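Unit 5: Driving the arm yourself
Notes by Malachy Heffernan, April. Corrections to Gobnait Kinsella, who enjoys them.

Everyone wants to skip to the training part. First you have to produce something worth training on, and that means moving the robot by remote control in the Kotwood simulator until it does the task the way you would want it copied. 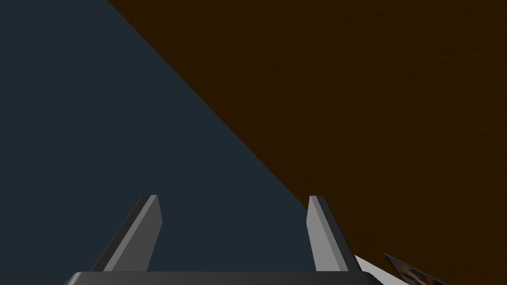
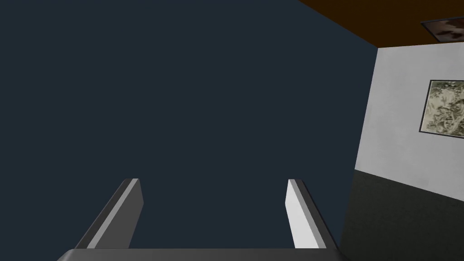
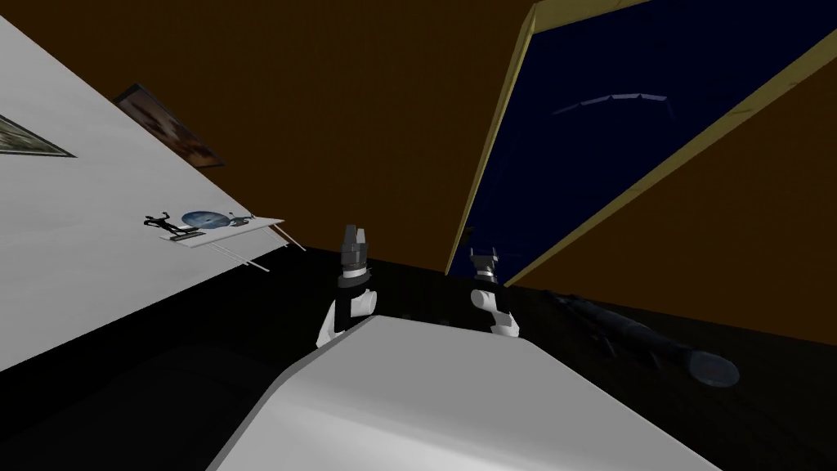

A demonstration is a recording of what the robot's cameras saw and what you told its joints to do, step by step. The learner gets both and nothing else. It doesn't know you were reaching for the cup when you sneezed. It will learn the sneeze.

Last year's class handed in 102 demonstrations of one short pick-and-place task. A good many began with a long stretch of no movement while the driver found the right key. The trained policy copied this faithfully and sat still for most of its test.

House rules for recording:

Start moving within 3 seconds of pressing record.
Open the gripper before you reach. Students who open it on arrival tend to bat the object off the table.
If you miss the grasp, back off and try again in the same take. Recoveries are useful. Panic is less useful, so go slowly.
Vary the start pose. If every take begins the same way, so will the robot, forever.

Keep your takes under about 400 steps. Longer ones load badly in Quinlan, and the error message is no help at all.

Before the lab, replay one of your own takes using only the wrist view. If you can't tell what you were up to, the learner has no chance either. Bring that take with you, including the embarrassing bits.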